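Visit report: Lillovex data collection site, Stundside
5 October 2023

The Stundside site occupies one floor of a former office building. Lillovex has used it since February to record manipulation episodes for a grasping model it calls Tazi. Visitors sign in at the front desk, leave their bags in a locker and are taken through in small groups. Our group got 60 minutes on the floor and a short question period afterward.

The recording area is divided into bays by partition walls. Each bay has a table and a set of objects. An operator drives the arm remotely, and every run is saved as one episode: joint positions, finger positions, camera streams and a text line naming the task. The text line is picked from a fixed list before the run starts. Operators are not allowed to type their own, which was a change made in the spring after the early data came back with nine spellings of the same instruction.

A task is simple on paper. Put the block in the bin. Take the cylinder out of the bin. Move the fruit to the left side of the table. The difficulty is in the variation. Objects are moved between episodes according to a printed layout sheet, and the sheet is built so that the model can't get by on memorizing a position. Objects not named in the task stay on the table as distractors. On the day of the visit the target for the session was 103 episodes, shared between 2 operators.

Failed runs are kept. A drop is marked with a time code and the operator is told to go on and recover if the object is still in reach. The guide said that recoveries are worth more to the training set than clean runs, and that the first version of Tazi had almost none. It would miss a grasp and then carry out the rest of the motion with an empty hand. The current version tries again, though it is slow to notice that it needs to.

Quality review takes place in a separate room. A reviewer plays each episode at double speed and marks it accept, accept with note, or reject. Rejects are mostly for sync problems between the camera streams and the joint log – a fault the site blames on one network switch. We asked for the reject rate and were told it is not given out.

Scripted objects are plain shapes in wood, plus artificial fruit. The shapes give the hand flat faces and hard edges, and the fruit gives it something irregular. The grapes are the least liked item among the operators, as the fingers tend to close on the stem.

Placing into a tall bin was the task running for most of our time on the floor. The wrist has to bring the block over the wall before the fingers open, and a tilted grip makes the clearance harder to judge from the head camera alone.

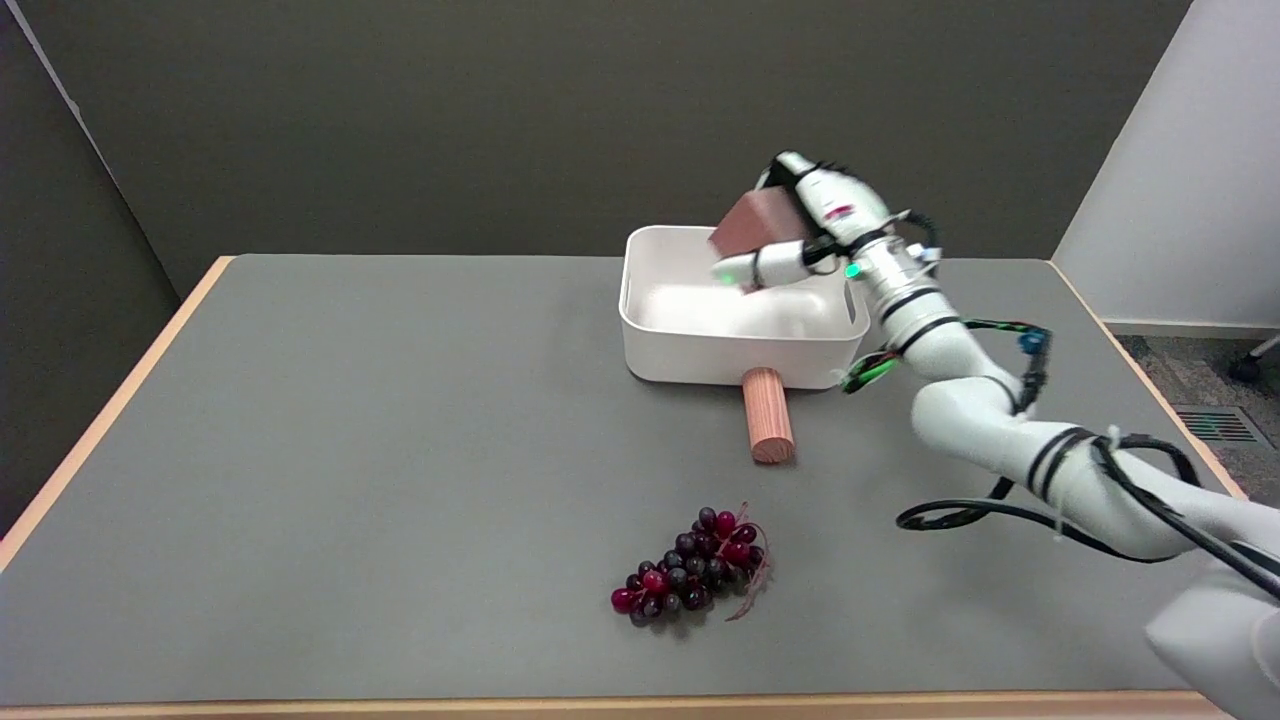 Prultton, reading a draft of this report, objected that bin tasks teach very little about release, given that the walls catch nearly anything let go above them, and wanted to know if the site records placing on an open surface as well. It does. Open placing is on the layout sheets for the next block of sessions, with a marked target area and a tolerance at the edge. Prultton's point stands for the data recorded so far.

In the question period most of the time went to labeling. Episodes carry one instruction each, and a second pass that splits them into reach, grasp, lift and release is done by hand. Lillovex would like to automate that step from finger position and motor current but has not settled on thresholds.

The next open day at Stundside is planned for February. Sign-up is through the front desk, and closed shoes are required on the floor.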